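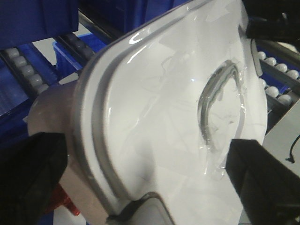
@cui

Pririx: permisos declarados y permisos usados en aplicaciones móviles

LÉEME, versión 2 del conjunto

Qué contiene

Pririx reúne fichas de 600 aplicaciones gratuitas para teléfono, repartidas en 12 categorías. Cada ficha junta lo que el desarrollador dice en la página de la tienda (ubicación, contactos, micrófono, identificador publicitario) y lo que la aplicación pidió durante una sesión manual en un teléfono de pruebas. Nada más. He visto la primera versión citada como «auditoría de privacidad» y no lo es.

Estructura

apps.csv: una fila por aplicación, con categoría, versión instalada e idioma de la interfaz
declarado.csv: permisos según la tienda
observado.csv: permisos solicitados en la sesión
notas.txt: incidencias, sin formato fijo

Los tres CSV se unen por id_app. Codificación UTF-8, separador punto y coma. Si los abres con una hoja de cálculo, comprueba que no te haya convertido los números de versión en fechas. A mí me pasó en la primera entrega.

Cómo se recogió

Las sesiones se hicieron en julio con Jotis, que anota cada diálogo de permiso del sistema y la pantalla desde la que se lanza. La documentación de Jotis promete «cobertura completa». Yo no me la creo: si un permiso se pide al entrar en un menú que no abriste, no queda registrado, y ninguna herramienta va a adivinarlo.

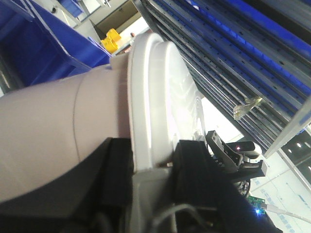
El campo coincide de observado.csv vale 1 cuando lo pedido cabe dentro de lo declarado, y ahí termina su significado. Un 1 no certifica que la aplicación se porte bien. Muchas integran bibliotecas de terceros que envían datos sin abrir ningún diálogo, y eso queda fuera de lo que mide Pririx. Pasa lo mismo con la pieza rosa pálido de la foto: la costura fina que la cruza se ve sin esfuerzo, y de lo que hay detrás de la tapa blanca no sabemos nada por mucho que la miremos. Quien quiera saber lo segundo tendrá que capturar tráfico.

Valores raros

En 43 fichas el campo coincide está vacío. Son aplicaciones que exigían registro con número de teléfono o que se cerraban al arrancar. No las rellenes con ceros. Tampoco las descartes sin mirar: sospecho que las que obligan a registrarse piden más que la media, pero con estos datos no puedo demostrarlo.

La categoría es la que eligió el desarrollador. Hay linternas en «Productividad» y un horóscopo en «Salud». Se ha dejado así. 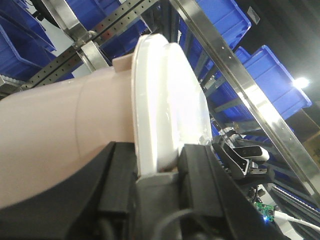
Cilindro rosa pálido con tapa blanca brillante.

Usos que desaconsejo

Clasificaciones de aplicaciones «seguras» e «inseguras». Una ficha por aplicación, una sesión por ficha, un solo teléfono: no da para tanto.

Comparaciones entre países. Todo se instaló desde la misma tienda regional.

Entrenar un detector de malware. Me lo han propuesto y sigo sin ver qué aprendería.

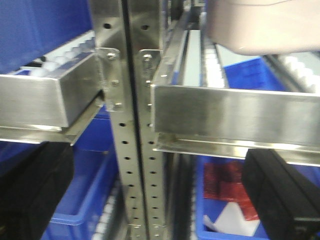 Declarado y observado se guardan en archivos distintos a propósito, aunque compartan los mismos campos en el mismo orden. En la versión anterior iban en una sola tabla y la gente acababa promediándolos. Ahora se parecen a esos dos montantes de acero, con sus agujeros repetidos a intervalos regulares y una ranura oscura en medio: se leen muy bien uno junto al otro, pero siguen siendo dos. Si los fusionas, conserva al menos una columna de origen.

Licencia y cambios

Uso libre citando la versión. Urkalik aloja la copia de descarga y no ha revisado el contenido; su logotipo en la página no es ningún aval.

v2: separación de archivos, campo coincide, corrección de versiones convertidas en fecha.
v1: retirada.

Los errores se comunican en el repositorio, indicando id_app y versión instalada. Los avisos del tipo «a mí no me sale» sin esos dos datos los cierro.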